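Des nouvelles de l'atelier : la pince qui se fermait trop tôt

Chers amis de Furnwood, ceux qui suivent cette lettre depuis l'été savent que nous avions promis, en juin, de tout vous raconter du projet Brisitz, y compris les jours où les choses tournent mal. Eh bien, nous y voilà, et comme l'histoire nous a occupés une bonne partie de l'hiver (et coûté pas mal de café), je vous demande un peu de patience, car j'ai envie de la prendre par le début.

Vous vous souvenez que nous apprenons à un bras robotisé à saisir des pièces plates par leur chant, et que tout se passe d'abord en simulation, avant que quoi que ce soit ne bouge dans l'atelier. Nous avions lancé une série de 2000 essais un vendredi soir, chacun était rentré chez soi plutôt content, et le lundi matin le journal nous attendait avec 600 échecs. Pas des échecs bizarres ou variés, non, toujours le même : les doigts se refermaient avant d'avoir atteint la pièce, dans le vide, et le bras repartait tranquillement vers le point de dépose comme s'il transportait quelque chose. Oskari Vainio, qui avait préparé la série, a d'abord cru à une erreur de comptage et a tout relancé. Même résultat, à très peu de chose près.

Nous avons donc repris les vues simulées de l'approche, celles où la pince est encore ouverte devant la pièce, pour les comparer aux positions enregistrées.
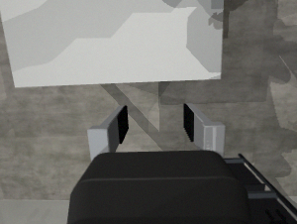
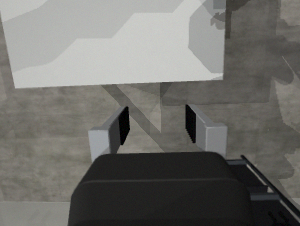

Deux vues de l'approche en simulation, les doigts écartés et rien entre les patins.

Nous avons passé deux jours sur la mauvaise piste, il faut bien l'avouer. J'étais persuadée que la texture du plateau trompait l'estimation de profondeur, et j'avais même commencé à préparer un fond uni pour le prouver. Le fond uni n'a rien changé du tout ! C'est Oskari qui a fini par regarder du côté du module Hamdy, celui qui décide de l'instant de fermeture à partir de la distance estimée entre les patins et le bord de la pièce. Lors de la dernière mise à jour, le point de référence de la pince avait été déplacé du bout des doigts vers leur base, et le module, lui, continuait de calculer avec l'ancien. Tant que le bras arrivait bien de face, l'écart se compensait par hasard. Dès que l'approche se faisait un peu de biais, la fermeture partait trop tôt.

La correction tient en une ligne, ce qui est toujours un peu vexant. Nous avons rejoué 970 essais avec le bon point de référence et aucun ne s'est refermé dans le vide.

Reste ce qui m'inquiète davantage, et dont je voulais surtout vous parler : le bras repartait sans rien tenir et aucune alerte ne se déclenchait. Dans une simulation, cela fait des lignes rouges dans un tableau. À l'atelier, un bras qui croit porter une pièce et va la poser sur la pile, à côté de quelqu'un qui attend cette pièce, c'est une autre affaire. Avec l'équipe de Jodden, nous avons ajouté un contrôle d'ouverture après chaque fermeture - si les doigts se touchent presque, le mouvement s'arrête net et il faut une remise en route à la main. Le contrôle est déjà actif en simulation. Sur la vraie machine, il sera installé avant tout nouvel essai, et l'accès à la zone reste fermé jusque-là, merci de respecter la chaîne même quand le bras est au repos.

Si vous utilisez Hamdy de votre côté, vérifiez votre point de référence avant de lancer la prochaine série, et écrivez-nous si vous avez vu passer le même défaut. Oskari rassemble les journaux et répond à tout le monde, parfois un peu tard le soir.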